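What People Grab When the Shelf Moves: My Snack Counter Project

For my retail layout class I wanted to find out if moving stuff around a campus snack counter changes what people buy. I work mornings at the Orkard counter, so I already had a hunch – everybody buys what's next to the register, and the fruit sits way in the back feeling sorry for itself.

How I set it up

My manager let me change the layout for 6 days (thank you!!). On the first half of the days everything stayed in its usual spot. Then I swapped the Veres granola bars with the fruit, so the apples and bananas sat by the register and the bars went to the back. I wrote down 200 purchases with each layout, only counting people who bought food and not just coffee.

I also tried tray color, but only for one morning, and I don't trust those results at all. It rained, and hardly anyone came in before ten.
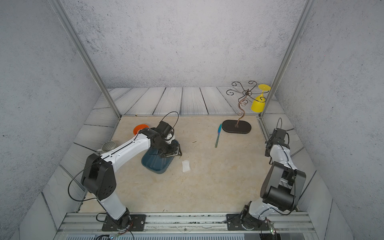
What I found

With the fruit up front, 101 of the purchases included a piece of fruit. I was so surprised I went through my tally sheets again! The granola bars dropped, but less than I expected – I think the regulars know what they want and will walk to the back for it. One guy asked me if we'd stopped selling them, though, so maybe signs matter too.

Problems

My tallies got messy during the rush between classes. I also ran out of bananas once and had to leave a gap in the basket until the delivery came. And both layouts had the same price cards, which are tiny and kind of hard to read.

I'd like to try it again in October with bigger cards and the Skirno yogurt cups in the mix.

Contact: Imeck Student Projects Office | © 2024 | Back to top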